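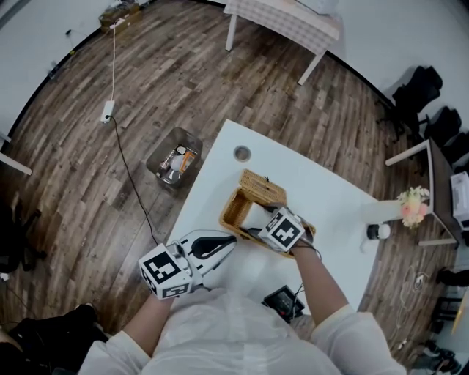
*Diapositiva 1. Cesta de mimbre con tapa abisagrada, abierta sobre la mesa.*

**Notas del ponente. Cestas con tapa: criterios de llenado, cierre y almacenaje**
Jornada técnica Tement, octubre de 2018
Duración prevista: 30 minutos, preguntas incluidas

## Diapositiva 1. Apertura

- Dejar la foto puesta mientras entra la gente. No leer el título.
- Objeto de la charla: la cesta rectangular de mimbre con tapa, usada como contenedor de uso diario. Quedan fuera las cestas de asa sin tapa y las de ropa.
- Señalar la tapa. Está abierta hacia el fondo de la mesa, al lado contrario de quien trabaja. Es la orientación que se recomienda en toda la charla y conviene fijarla desde el principio.
- Señalar también el objeto blanco dentro de la cesta. Volveremos a él en la diapositiva 4 (orden de carga).
- Avisar de que las medidas son siempre interiores. En el catálogo de Filletti son exteriores y eso ha causado más de un pedido devuelto.

## Diapositiva 2. Terminología

Repasar rápido, la sala la conoce en su mayoría.

- Costilla: elemento vertical, da la altura.
- Trama: lo que se cruza entre costillas.
- Borde: remate superior. Recibe la tapa y es donde empieza casi todo el deterioro.
- Bisagra: de tejido, de cuero o de alambre. En la de tejido, la tapa y el cuerpo comparten fibra y la reparación es más laboriosa.
- Cierre: palillo, botón, correa o ninguno.

Si alguien pregunta por la diferencia entre mimbre y ratán: el mimbre es vara de sauce en el uso español estricto; comercialmente se llama mimbre a cualquier cosa trenzada. No entrar en discusión, remitir al anexo.

## Diapositiva 3. Posición de trabajo

- Cesta centrada en la mesa, lado largo o corto hacia el usuario según el alcance del brazo. Lo que no cambia es la bisagra: al fondo.
- Con la bisagra al fondo entran las dos manos. Con la bisagra a un lado, una de las manos trabaja siempre por encima de la tapa.
- Dejar detrás de la cesta espacio libre para la tapa. Si la tapa cae hacia atrás sin apoyo, todo su peso lo soporta la bisagra. Apoyo mínimo: un tope blando, una caja, la pared.
- Mesas con pasacables: no colocar las esquinas de la cesta sobre el orificio. Las puntas de vara de la base se enganchan en la arandela al deslizar.
- Levantar para mover. No arrastrar. (Repetirlo. Es la primera causa de rotura de base en la revisión de junio.)

## Diapositiva 4. Orden de carga

1. Forro o paño, si el contenido es textil o tiene acabado delicado.
2. Piezas pesadas y planas, centradas, sin tocar las paredes.
3. Piezas rígidas de forma irregular. La parte más ancha abajo.
4. Textil y piezas blandas en los huecos.
5. Lo de uso inmediato, arriba y del lado del usuario.

Comentarios:

- Bajar cada pieza hasta el fondo con la mano y soltarla allí. Soltarla desde el borde marca la trama y, con piezas de loza, marca también la pieza.
- Para vaciar, orden inverso. Una pieza trabada se libera girándola, nunca tirando hacia la pared.
- Altura máxima de carga: 2 cm por debajo del borde. Por encima, la tapa apoya en el contenido y la bisagra trabaja abierta.

## Diapositiva 5. Cuándo usar mimbre y cuándo plástico

Aquí suele haber debate. Presentar la tabla y esperar.

| Criterio | Mimbre con tapa | Cajón de plástico |
|---|---|---|
| Ventilación | Alta | Nula con tapa puesta |
| Contenido visible | Con la tapa abierta | Sí, si es translúcido |
| Suelo húmedo | No | Sí |
| Piezas pequeñas sueltas | No, se cuelan o se traban | Sí |
| Cables y cargadores | No | Sí |
| Textil, pan, mantelería | Sí | Solo a corto plazo |

- En la foto inicial se ven los dos tipos: la cesta en la mesa y, en el suelo, a la izquierda, un cajón gris translúcido con objetos variados. Para contenido mezclado como ese, el cajón es la elección correcta.
- Los cables sueltos dentro de una cesta se enredan con las puntas interiores de la trama. Caja aparte.

## Diapositiva 6. Ensayo de cierre Campbell

- 400 ciclos de apertura y cierre por cesta, tapa sin carga.
- Criterio de fallo: desplazamiento permanente de la tapa respecto al borde, o rotura de una vara en la bisagra.
- Referencia interna del lote: 1.955. No confundir con el número de ciclos, ya pasó en la sesión anterior.
- No se ensayó con humedad controlada. Decirlo antes de que lo pregunten.
- Las bisagras de alambre aguantan el ensayo, pero desgastan el borde. Las de tejido avisan antes: la vara se abre en fibras y luego cede.

## Diapositiva 7. Almacenaje y limpieza

- Guardar vacía y con la tapa cerrada, sin pasar el cierre.
- No apilar más de 2 unidades, y solo si son del mismo modelo.
- Polvo: cepillo seco, en el sentido de la trama. Paño apenas húmedo para manchas. Secado a la sombra, con la tapa abierta y apoyada.
- Lejos de radiadores. La vara reseca se parte al primer cierre forzado.
- El barniz Tedstead se aplica solo al exterior. El interior se deja sin tratar cuando va a contener alimentos.

## Diapositiva 8. Preguntas

- Volver a la diapositiva 1 y dejarla en pantalla.
- Pregunta probable: ¿se puede sustituir una bisagra de tejido por una de cuero? Sí, con dos pasadas por debajo del borde, nunca a través de él.
- Pregunta probable: ¿forro fijo o suelto? Suelto. El fijo impide revisar la base.
- Si sobra tiempo, pasar la muestra de borde desgastado por las filas. Recogerla al final.

Pendiente: corregir la errata de la tabla en la versión impresa (pone «ventilación baja» en la columna de mimbre).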